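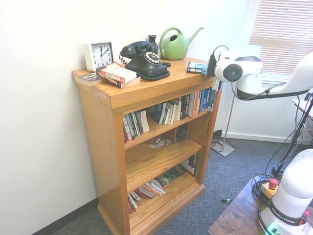

Small Libraries Should Keep Their Evening Hours

By Keerthana Venkataraman

Last updated January 20, 2018

The Brandetdale town council is considering a proposal to close the public library at 5 p.m. on every weekday. The savings would be real, and the council is right to look for them. This association nevertheless believes the proposal should be declined.

A library that closes at five serves those who are free before five. In Brandetdale that excludes most people who work at the Lelulside mill, many of whom do not reach town until well after six. It also excludes their children, who depend on a parent for the ride. These residents pay the same library levy as everyone else. Under the proposal they would continue to pay it for a building they could enter only on Saturday mornings.

The council's report relies on visitor counts taken at the front door over 12 evenings in the winter. Door counts are useful, but they treat a person who returns a book in two minutes the same as a student who stays until closing. Evening visitors tend to stay. They use the tables, the heating and the help of a trained librarian, and none of this appears in the report.

It has been suggested that online lending makes evening hours less necessary. The association supports online lending and has argued for its expansion. A reader who knows which title she wants is well served by it. A reader who does not is better served by a shelf, and by someone nearby who has read what is on it.

Zernerau faced the same choice and took a middle course. Its library kept two late evenings a week and opened 30 minutes later each morning to pay for them. Ciarán Mulligan, the branch manager there, told our members that the morning change drew seven written complaints and that the late evenings have remained in the budget since.

Brandetdale could adopt a similar schedule without new money. We ask the council to request a costed version of it before any vote is taken, and to allow residents who work during the day to comment in writing.

Shares: 30
Comments: 7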